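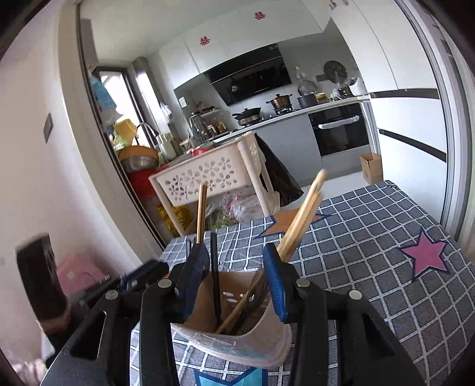

The squeeze that wasn't in the data

I got to the Juvov workshop in Gindamar a little after nine in the morning, and the first thing I was handed was a broken plastic cup. It lives on a shelf over the kettle now, with a strip of tape across the crack. The engineer I'd come to see (she runs testing for the home manipulation project, which they call Vitus) told me to squeeze it.

"Gently," she said. "Now imagine you've been told you're holding something a half inch wider than it is."

I had asked her for an hour on what went wrong in January. She gave me most of a day, plus lunch, and she didn't once ask me to leave anything out.

Some background, because I needed it too. Vitus learns from people. A collector goes into a home kitchen with a hand-held gripper and does ordinary chores with it: pick this up, put it over there, do it again from the other side. The tool records what its camera sees and how far apart the jaws are. Later, a robot arm with the same kind of jaws learns from those recordings. The kitchens are lived-in ones, with plaid tablecloths and shelf carts and pans on the stove, and the objects are whatever the household uses. A utensil holder full of chopsticks and spatulas is a favorite.

"I love a utensil holder," she said. "It's light, it's got holes in it, the stuff inside sticks out in every direction and shifts the weight around. If you can carry that across a table without a mess, you've learned something."

In January, the arm in the workshop was carrying one across a bench when it closed harder than it should have, and kept closing. The plastic split down one side. A piece jumped off and landed by the stool of a technician who was sitting closer than the rules allow. He wasn't hurt. She brought that up before I could ask.

"He was fine. He was also inside the line, and so was I, and we'd both gotten used to being inside the line. That's in the report, right at the top. I put it there."

Everybody's first guess was the arm. They pulled the motor logs, swapped a cable, swapped it back, and got the same squeeze on a second holder. (The cup on the shelf was the third casualty, by the way. She says she knew it was going to happen and did it to get it on video.) Then somebody suggested the training recordings, and she remembers being annoyed about it.

"I'd checked those. I'd checked them myself! There were 200 sessions in that batch and I'd looked at every one."

What she'd looked at was the video, and the video was fine. What she hadn't looked at was the jaw width next to the video. So she sat down and did that, all 1,188 grasps, with the picture on one side of the screen and the number on the other. It took her the better part of two weeks and a lot of sunflower seeds. In 197 of the sessions the number matched what she could see. In the other 3 it didn't. The jaws were plainly resting on a holder or a mug, and the recorded width said they were nearly shut.

I asked how three sessions out of that many could break a cup.

"That was my question! I figured they'd wash out. But those three had nearly all of our thin plastic in them. For bottles and pans the arm had plenty of good examples. For thin plastic it had mostly learned from the bad ones, and the bad ones said close, close, close."

All three turned out to come from one gripper, serial-tagged Hong after the street where that collection team has its office. A small set screw on the width sensor had backed out. The jaws still opened and closed just fine in the hand, so the person using it had no way to feel the problem. The sensor was turning a little late, slipping, and then staying off until the tool was restarted.

"You restart it, it zeros, it looks perfect," she said. "We'd get it back, turn it on, and go, yep, works great. I signed it off twice like that."

She showed me the tool. Same black body as the others, same blue pads, and a dab of thread locker on the screw that cost, she guessed, less than my coffee. Every gripper in the drawer has it now. There's also a new start to each session: the collector shuts the jaws all the way, opens them all the way, then closes on a little metal block of known width. At the end they do it again. If the two block readings don't agree, the session gets held back before anyone trains on it.

"The collectors hate the block," she said. "They lose it. One of them found it in a rice cooker."

The arm got changes as well. There's a hard limit on squeeze force for anything the system thinks is plastic, and a lower one for anything it can't identify. I watched it pick up a holder after lunch. It was slow, slower than I'd be, and it stopped once with the jaws barely touching, waited, then lifted. Two wooden spatulas slid over to one side and clacked. I jumped. She didn't.

We were both standing behind the line, which has been repainted in yellow and moved back. The stool is gone too. She told me she's still not happy with how the limit gets chosen – it depends on the camera guessing the material right, and it sometimes takes frosted glass for plastic. Too gentle on glass means you drop it, and they've swept up a few.

"So that's what I'm on now," she said, and went off to find the broom.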